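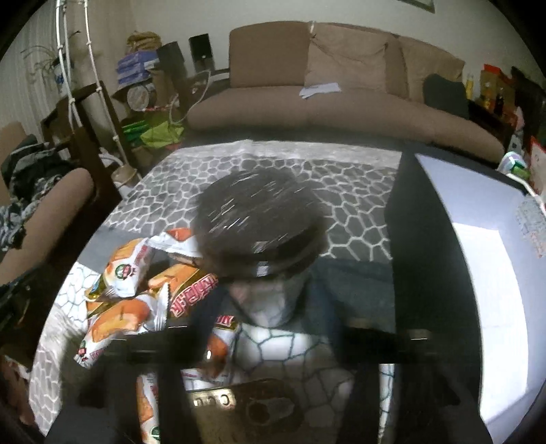
Warum strample ich am Berg wie verrückt und komme trotzdem kaum vorwärts, fragt Torunn Sæther, und ist meine Gangschaltung dann kaputt?

Nein, die ist völlig in Ordnung! Sie macht genau das, was sie soll, und das ist ziemlich toll.

Schau dir mal die Kette an deinem Fahrrad an. Vorn läuft sie über ein Zahnrad, das an den Pedalen sitzt. Es heißt Kettenblatt. Hinten läuft sie über ein anderes Zahnrad, das Ritzel. Wenn du trittst, zieht das Kettenblatt die Kette weiter, und die Kette dreht das Ritzel und damit das Hinterrad.

Jetzt wird gerechnet (keine Angst, nur ein bisschen). Stell dir vor, Kettenblatt und Ritzel haben beide 18 Zähne. Du trittst einmal ganz herum, und das Hinterrad dreht sich auch einmal ganz herum. Ist das Ritzel aber nur halb so groß, dreht sich das Hinterrad zweimal! Du kommst mit einem Tritt doppelt so weit. Dafür musst du kräftiger drücken. Das ist ein schwerer Gang, super für die Ebene.

Am Berg willst du es umgekehrt haben. Die Kette wandert auf ein großes Ritzel, und jeder Tritt bringt dich nur ein kleines Stück voran, geht aber viel leichter. Deshalb strampelst du so schnell! Die Arbeit bis zum Gipfel ist fast dieselbe, du teilst sie nur in viele kleine Portionen auf. Wie bei einer Treppe: Viele niedrige Stufen gehen leichter als wenige riesige.

Und wo stecken die Gänge?

Bei der Kettenschaltung siehst du hinten mehrere Ritzel nebeneinander. Ein kleiner beweglicher Arm, das Schaltwerk, schiebt die Kette von einem zum nächsten. Dabei musst du weitertreten, sonst kann sie nicht klettern. Bei der Nabenschaltung sind die Zahnräder in der Mitte des Hinterrads versteckt. Viele Kinderräder haben so eine Nabe mit 7 Gängen, und die meisten davon kannst du sogar im Stehen schalten, zum Beispiel an der Ampel.

Zum Ausprobieren: Such dir einen ruhigen Hof und fahr eine gerade Strecke im leichtesten Gang. Zähl mit, wie oft du treten musst. Dann dasselbe im schwersten Gang. Na, wie groß ist der Unterschied?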